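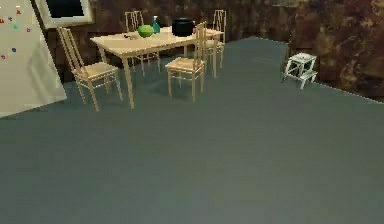

**Pumthorpe Centre – Robotics Open Day**
**Pre-opening safety inspection, demonstration area and simulation screens**

Inspection date: 19th May
Inspecting officer: Þröstur Bach
Equipment supplier: Arnero
Demonstration partner: Modo
Form reference: 1075

This checklist is to be completed before members of the public are admitted. Each item is to be marked Satisfactory (S), Action required (A) or Not applicable (N/A). Comments must be entered against every item marked A. The completed form is to be held at the reception desk for the length of the open day.

## 1. Access and visitor numbers

**1.1 Main entrance clear and doors opening fully – S**

**1.2 Visitor limit displayed at the entrance – A**
The limit for the hall is 66 persons, including staff. The notice on the outer door was still the one used for the September event and gave no figure. A new notice is to be fixed at eye level before opening.

**1.3 Step-free route from car park to hall – S**
The ramp was checked along its full length. The handrail is firm.

**1.4 Fire exits unlocked and signed – S**
Both exits were tested from the inside. The north exit is stiff and needs a firm push. This has been reported before and remains acceptable for use.

## 2. Live demonstration bay

**2.1 Barrier in place around the working area – S**
The barrier stands 2 metres from the furthest reach of the arm. Tape has been laid on the floor on the visitors' side.

**2.2 Emergency stop buttons tested – A**
The button on the operator's desk stopped the arm at once. The button on the barrier post also worked, but its cover was loose and could be knocked off by a passing bag. Arnero's engineer is to refit the cover and repeat the test in the presence of the inspecting officer.

**2.3 Speed restricted to demonstration setting – S**
The key is held by the operator and is not to be left in the cabinet.

**2.4 Items to be handled are suitable – S**
Foam blocks and plastic cups only. No glass, and nothing with a sharp edge.

**2.5 Operator present at all times while power is on – S**
The rota was seen. Lunch cover is to be provided by Spahić, whose staff have signed the operating instructions.

## 3. Simulation screens

**3.1 Screens and stands secure – S**
The stand nearest the window was moved back to the wall at the officer's request.

**3.2 Cables covered or taken overhead – A**
One power lead crossed the route to the north exit. It was made safe during the inspection with a rubber cover. The officer asks that the screen be supplied from the nearer socket once an extension has been tested.

**3.3 Content suitable for all ages – S**
The simulated dining room was viewed. It contains a table with four chairs, a whiteboard with coloured magnets and a small white step stool by the wall. A large black pot and a teal spray bottle stand on the table beside a round green object. The officer had no objection to any of the content. Presenters should tell younger visitors that sprays and pots at home are to be left to an adult.

**3.4 Presenter briefed on the difference between simulated and live equipment – S**
Visitors are to be told plainly that the room on the screen is computer-made and that its controls are not connected to the arm in the bay. The presenter gave this explanation clearly when asked.

**3.5 Seating and viewing distance – S**
Sessions are limited to 5 visitors at each screen. Bags are to be placed under the seats and not in the walkway.

**3.6 Hand controllers cleaned between users – A**
Wipes were available, but there was no bin. A lidded bin is to be placed at each screen.

## 4. First aid and supervision

**4.1 First aider named and on site – S**

**4.2 First aid box complete and in date – S**
Plasters are adequate. The accident book was present and begins on a fresh page.

**4.3 Lost child procedure known to all staff – S**
Two members of staff were asked at random and both answered correctly – the meeting point is the reception desk.

**4.4 Work at height – N/A**
Lighting was fixed on the previous evening and the ladders have been removed from the hall.

## 5. Outcome

The hall may open once items 1.2, 2.2 and 3.6 have been closed and initialled. Item 3.2 may remain open under the temporary cover, which is to be looked at hourly by the floor manager. Should the cover shift, the screen is to be switched off and the lead taken up.

The live arm is not to be powered before item 2.2 is signed, even for rehearsal.

Signed: Þröstur Bach, inspecting officer
Copies to: Modo, Arnero, Spahić, Pumthorpe reception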